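## Section 8: Tracking bills and court rulings

Cislow can follow two kinds of records for you: bills moving through a statehouse, and rulings from appeals courts that affect laws already on the books. Both use the same watch list. Set up bills first. Rulings are matched against the bills and statutes you have listed, and an empty list will match nothing.

You need an editor or administrator account for everything in this section. Reader accounts can open a watch list but can't change it.

### 8.1 Create a watch list

1. Sign in and open **Lists** from the left menu.
2. Select **New list**.
3. Type a name. Names can't be changed once the first alert goes out.
4. Choose one or more states. If you choose none, the list covers every state in your plan.
5. Choose the session. **Current** rolls over when a new session opens. **Fixed** stays with the session you picked.
6. Select **Save**.

The list opens with no entries. You can keep up to 119 entries on a single list. Past that, make a second list and group the two under **Lists > Group**.

**Note:** Special sessions are separate from the regular session in most states. If the governor calls one, open the list settings and check the box for it. Cislow doesn't add special sessions by itself.

### 8.2 Add bills

1. Open the list and select **Add entry**.
2. Enter the bill number with its chamber prefix and a space, for example HB 11 or SB 2.
3. Check the title that comes up. Bill numbers are reused every session.
4. Select **Follow companions** if you want the matching bill in the other chamber as well.
5. Select **Add**.

To add bills by topic, use **Add by subject** and pick from the subject headings. Headings come from each state's own index, so the same topic may have different names in different states. Abortion law, for instance, may be filed under health, criminal code or family law. Try more than one heading before you decide that no bill exists.

**Caution:** Deleting an entry also deletes its notes and its alert history. Use **Archive** if you may need them later.
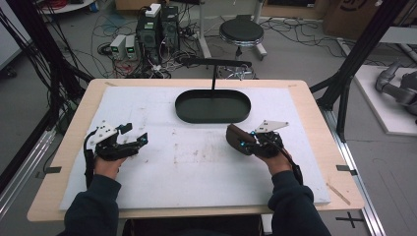
### 8.3 Turn on ruling alerts

Ruling alerts tell you when a court blocks, restores or strikes down a law on your list. They're off by default.

1. Open the list and select **Settings**, then **Courts**.
2. Turn on **Match rulings**.
3. Check each court you want to follow. State supreme courts and federal appeals courts are on separate tabs.
4. Under **Statutes**, enter the section numbers of any existing laws you want matched. Put one section on each line.
5. Choose **Final orders only** or **All orders**.
6. Select **Save**, then **Run match now**.

The first match looks back over two years of rulings and can take over an hour on a long list. You can close the window while it runs.

**All orders** includes temporary stays and injunctions. In an active case this can mean several alerts in one afternoon, some of which cancel each other. Read the newest one first and check its time stamp.

**Note:** Some laws are written to take effect only when a court rules a certain way or when a state official signs a certification. Cislow marks these **Conditional**. The mark stays on until a person with editor rights removes it. An alert about the ruling does not mean the law is in force – open the entry and read the effective date clause.

### 8.4 Set who gets alerts

1. Open **Settings**, then **Recipients**.
2. Add an email address or pick a team.
3. Choose **Immediate**, **Daily** or **Weekly**.
4. Set quiet hours if you want them. Alerts held during quiet hours go out together when the period ends.
5. Select **Send test**.

The test message should arrive within 11 minutes. If it doesn't, look in the junk folder, then ask your mail administrator to allow the Cislow sending address shown on the **Recipients** page.

**Caution:** Weekly recipients do not receive ruling alerts until the weekly message is sent. Put anyone who has to respond to a ruling the same day on **Immediate**.

### 8.5 If an alert looks wrong

- **Wrong bill:** check the session on the list. A fixed list goes on showing the old session after a new one opens.
- **Vote total missing:** some chambers post voice votes with no count. The field stays blank.
- **Ruling matched to the wrong law:** open the alert and select **Unlink**.
- **Same alert twice:** the person is probably listed both by name and as part of a team. Remove one.

Lists made before the May update keep the old court tabs. To move one to the new layout, open it and select **Convert**. Entries and notes carry over, but recipients have to be entered again.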